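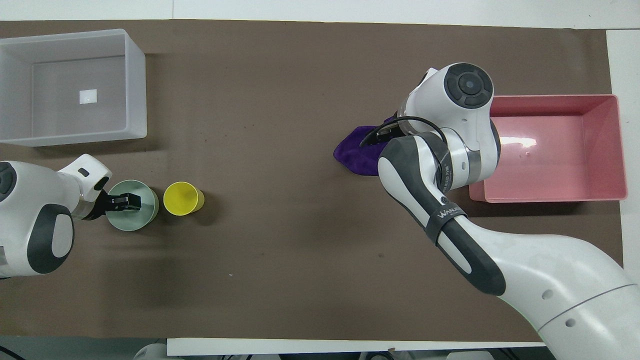
Ticket 3466: Label printer skips every second label after the Kurnex update

Status: Resolved
Opened: 22/01/2021
Product: Kurnex label software, desktop version
Site: Gorport store, back counter

What the customer told us

Good morning, and thank you for your patience with me yesterday on the phone. I promised I would write it all down properly, so I hope this is useful. We print small white square labels for our storage bins here at the Gorport store, and have done so quite happily since last June. After the update went in, the printer started feeding one good label, then one blank, then one good, all the way down the roll. The blanks are clean and can be peeled off and used for handwriting, but it's a shame to go through a roll twice as fast as we ought to.

I have turned everything off and on again, cleaned the roller with the little cloth that came in the box, and put in a fresh roll from the cupboard. No change. My colleague at the Arumugam branch has the same printer and hasn't had a bit of trouble, but they haven't updated yet.

First reply from Stotora Support

Thanks so much for such a thorough write-up, it really does save us all some back and forth. A blank after every good label usually means the software thinks the label is longer than it is. The printer feeds past the gap, finds the next label already under way and lets it go by.

Could you please try these for us, in this order?

1. Open Printer Setup and choose Stock.
2. Look at the Gap setting. It should read 2 mm for the square labels.
3. Press Save, even if the number already looks right.
4. Hold the feed button until the light blinks, then let go. The printer will run out a few labels while it measures the roll.
5. Print a test batch of 10 and let us know how you go.

Customer reply

Well, the gap was set to zero! I changed it to 2 and saved it, then held the button as you said. The test batch came out with no blanks at all, and I was very pleased — until I closed the program for lunch and opened it again. The gap had gone back to zero and so had my good mood.

Second reply from Stotora Support

Ah, that's a helpful clue. The update makes a new stock profile called Default and loads it at start-up, so your change was being saved to one profile while the program opened another. Please go to Profiles, pick your old square label profile, and tick Use at start-up. You can leave Default where it is.

Customer reply

All sorted. I've closed and opened it several times now and the gap stays put. I'll pass the steps along to Arumugam before they update. Thanks again for being so kind about it.

Closing note

Cause: start-up profile replaced during update. Fix: old profile set to load at start-up, gap restored, roll measured again. Passed to the Kurnex team so the next release keeps the existing choice.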